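3.2 The tabletops, and why I got so interested in grain

I'll admit I didn't plan to write a whole section on tabletops. The study began as one about sorting and laying out small household things (cutlery, folded napkins, pens, jar lids, that kind of stuff), and the tables were supposed to be the boring part of the methods. Then I sat through the July pilot at Pruitt and watched person after person nudge a fork until it ran the same way as the wood underneath it. After that I couldn't stop looking at the tables!

We used three. The Adis table is painted a flat off-white and has no pattern you can pick out from a chair. The Grorirus table has a busy, speckled top that hides crumbs wonderfully and hides paper clips even better. The Zukow table is the wood one, light brown, with long grain lines that run from side to side across the entire surface (Figure 2). All three stood at the same height, and I kept the same chair with them the whole way through, a squeaky one that you can hear in every one of my audio notes.

Thirty people took part, and each of them did the layout task once at every table. The order was shuffled so that a third of the group started on wood, a third on white and a third on speckle. The instructions were short on purpose: "Please lay these out so that somebody else can find them quickly." I didn't mention rows, straight lines or neatness. A few people asked me what I meant by quickly, and I just read the sentence again, which I'm sure was annoying for them.

I'd expected the wood to matter a little. My reasoning was simple enough - if you give people a surface already covered in long lines, they'll probably use the lines, the way you use the ruled lines on a notepad without thinking about it. What I hadn't worked out was how to tell that apart from plain left-to-right habit. Most of us would set out a row of spoons side to side anyway, grain or no grain. So on the wood table we ran the task a second time with the tabletop turned a quarter turn, which put the lines running away from the sitter. That turn was Josphat Mohamedi's idea, and it's the best thing in the design. I only wish we'd thought of it before the pilot, because those pilot layouts are lovely and I can't use a single one of them here. 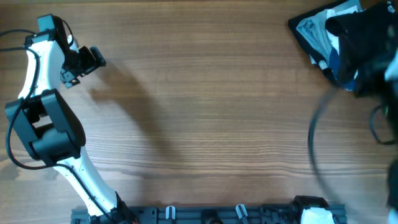
Shadows gave us more trouble than I'd like. Anything tall near a table throws a soft gray shape over the top, and people treat the outline of a shadow as a kind of border. In the pilot, one woman set all of her jar lids on the bright side of a lamp's shadow and left the other side alone, and when I moved the lamp she moved the lids. (She laughed about it afterward and said she does the same thing with picnic blankets.) For the main sessions I marked the lamp position with tape and left it there. That doesn't remove shadows, but at least they fell in the same place for everybody, and I'm fairly comfortable saying that they can't account for the differences between tables.

For scoring, I treated an item with a clear long axis as "aligned" if it lay within 9 degrees of the line direction on the wood, or of the front edge on the other two tables. Why 9? We tried tighter limits first, and the two scorers kept disagreeing over pens, which roll. At 9 degrees the disagreements mostly went away. Round things like lids and coasters don't have a direction, so I scored them only by whether they formed a row with at least two neighbors. I know some readers will want a fancier measure and I'd be glad to see one, but I wanted something a person could do with a printed photo and a plastic protractor.

On the wood table in its usual position, 80 percent of the long items were aligned. The painted table came in lower and the speckled one lower still, with layouts that wandered into loose heaps toward the far side. With the wood turned, the habit didn't disappear, but it bent. Some people went along with the new direction completely and built columns. Others started their rows side to side, stopped, looked at the table for a moment and then turned everything around. Six people did that in full, item by item, and every one of them described the first try as looking "crooked" or "off" when we talked later. None of them brought up the grain until I asked about it.

A word on the wood itself, as I've been asked about this twice already. We didn't refinish it or sand it for the study, and I cleaned it with a barely damp cloth between sessions. I didn't compare different woods, and I have no idea whether a swirly grain full of knots would pull people in the same way as long straight lines do. My hunch is that it wouldn't, and that it would behave more like the speckle. I'd also love to try a tablecloth with a faint stripe, which would be cheap to swap and a lot easier on my back than turning a tabletop. Section 3.3 covers the items themselves and the two napkin sets we ended up dropping.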